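Open day at the Villca wool mill

I have been meaning to get up to the Villca mill for years, and this November I finally did it. The bus from town drops you at the bottom of the hill and you walk the rest, past a field of sheep who clearly know all about it and don't care. By the time I reached the gate my glasses had fogged over and I could already smell wet fleece. I was so happy!

For anyone who doesn't know it, Villca takes in raw fleece from small farms up and down the valley and turns it into yarn, felt and stuffing. They open to visitors 2 times a year and the tours fill up fast, so book ahead. We were a group of 20, which felt like the right size for those narrow aisles. Our guide was Eliécer Ospina, who runs the carding room and has a voice that carries over any machine ever built.

We started in the sorting shed. Every fleece gets thrown out flat on a slatted table, dirty side down, and someone goes over it by hand pulling away the bits that won't spin. Zlata Zhuravel has been sorting for most of her working life and let us have a try. I picked out a handful I thought was lovely and she put it straight in the reject bin (too short, and brittle at the tips - you tug a lock next to your ear and listen for a crackle). I heard the crackle on the second go and felt like I had passed an exam.

After that comes the scouring, in four long troughs of hot water, each one cleaner than the last. The first is the color of strong tea. They skim the grease off the top and sell it on for hand cream and boot wax, and Eliécer told us that in a good month it pays for the soap. The floor is slippery in there and it is very, very warm. Take your coat off before you go in, not halfway through like I did.

Then the carding room, and this was my favorite part of the whole day. The big carding machine is called Grina, and has been for so long that the name is on the spare parts list. Rollers covered in tiny wire teeth comb the wool out into a sheet so fine you can see your hand through it. It comes off the last roller like mist. Eliécer stopped the machine so we could touch it and there was almost nothing there to feel. He said the drive belt is number 3580 in the catalog and that he could order it in his sleep, which he may have done once, as two arrived.

Lunch was in the old dye house. Lentil soup, dark bread, and a sharp white cheese from a farm called Zakach that I would walk back up the hill for. I sat with Zarmeena Kazmi, who had come to look at felt for lampshades, and Jhair Bedoya, who quilts and had brought a notebook full of questions. Between them I learned more about batting than I ever expected to know. Jhair is firmly for needled wool, Zarmeena likes hers loose, and neither of them was going to budge before the coffee came.

The afternoon was all bedding. Villca sells a small range under the name Inia: pillows, comforters, and a mattress topper that I lay down on for slightly too long. Wilmer Cusi does most of the filling and he showed us how the wool goes in by layers, with the corners packed first and the middle last. You leave it a bit proud in the center and it settles with use. He likes his pillows on the soft side, and says a few lumps are part of having wool in there and you can work them out with your fingers.

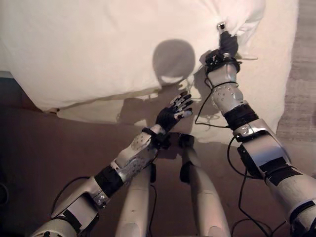
A big off-white pillow, puffed up in the middle.

His washing advice, for those who asked: mostly don't. Hang the pillow outside on a dry, breezy day, give it a good shake, and use a cover. If you must wash it, lukewarm water, no wringing, and dry it flat for much longer than you think it needs.

The shop is in the front office and it is dangerous. I came out with three skeins of gray yarn, a bag of felt scraps and a pillow. My receipt was number 596, and I am keeping it in the notebook as a souvenir. Cards are fine, but bring a bag, as they only have paper ones and it was raining by the time we left.

The next open day is in spring, when they shear on site. The last bus down leaves at 5:40 pm from the far side of the road.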